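Speaker notes – two-arm gripper comparison, Skasville lab meeting, Mon 30 January
Kavitha Marar (hardware), Jayanthi Gounder (controller)

Opening. State the question first: does the Warrier finger set justify refitting both arms, or do we stay on the Gisis fingers through June? Don't read the title slide aloud.

Setup. Two arms, one shared table, black enclosure on all sides. Fabric walls went in to keep window light off the wrist cameras. Same object pool for both finger sets, same operators, 27 trials per set. Mention that the layout was reshuffled between blocks, so per-object results are thin.

Next two slides, leave both up while talking.

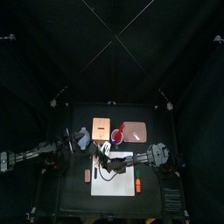
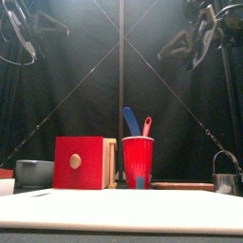 Cups, utensils and a white board at the front of the table.

Finger geometry. Gisis: wider pad, more forgiving on round bodies, poor on anything lying flat. Warrier: narrow tip, gets under thin items, but the contact patch is small and handles rotate in the grasp. Kavitha has the pad drawings if asked. Do not go into the adhesive question here – it takes ten minutes and belongs in the Visham review.

Controller. Jayanthi takes over. Force limit was the same for both sets. Loop delay measured nearly 440 ms from command to first contact in the slow mode, which is too long for handovers between arms. Fast mode was used for the remaining blocks. Point out that the delay is in the bridge software and would affect any finger set.

Results. Warrier dropped 2 items, Gisis dropped 6. Say plainly that this is a small sample. Four of the Gisis drops were thin handles picked from the table surface. No drops on cups with either set.

Cabling. Wrist cable slack needs a fixed length. Too much and it drags over the work area, too little and the last joint stalls near its limit. Ask whether anyone has a spare strain relief.

Recommendation. Refit one arm with Warrier, keep Gisis on the other, repeat with the layout held constant.

If time is short, skip cabling and go to questions.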